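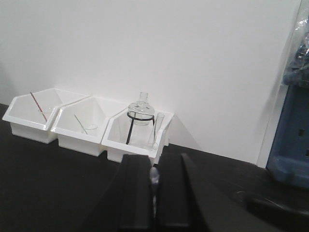
Figure 2. White plastic open-front bins placed side by side against a wall.

3.2 Storage layout and retrieval time

Small-parts storage in repair shops is usually organized by part number, by supplier, or by frequency of use. Earlier work in this area has mostly treated large warehouses, where walking distance dominates the cost of a pick. In a shop with a single bench the walking term is close to zero, and what remains is search time: the interval between reading a work order and touching the correct container. Open-front bins of the general type in Figure 2 are common in such shops, as are drawers and lidded boxes.

We compared two layouts at the Melton site. Under the supplier layout, containers were grouped by vendor and then by catalog number. Under the frequency layout, containers were ranked by the number of withdrawals logged during the previous quarter, and the highest ranks were placed between elbow and shoulder height. Stock levels were the same under both. The parts list covered 351 items, mainly fasteners, seals and short lengths of tubing. Six technicians took part, all of whom had worked at the site before the study began.

Withdrawals were recorded in the Brelora stock ledger, which stores a time stamp when a work order is opened and another when the part is signed out. The final data set held 3,000 withdrawals. Entries with a missing second stamp were dropped before analysis -- these came mostly from the first week in March, when the ledger was being moved to a new server. Orders calling for more than one part were split, and only the first part was kept.

Search time was modeled on a log scale, with layout and item rank as fixed effects and technician as a random effect. Following Khosravi and Baran, we also included a term for label type, as printed and handwritten labels were both in use. The Nouri correction for repeated picks was applied where the same item was withdrawn twice within one shift. Items that changed rank between quarters kept their original position -- moving them would have mixed the effect of layout with the effect of relearning. The same procedure was followed at Stirorcombe, apart from the label term, which was left out because all labels at that site were printed. Results for the two sites are reported separately in Section 4.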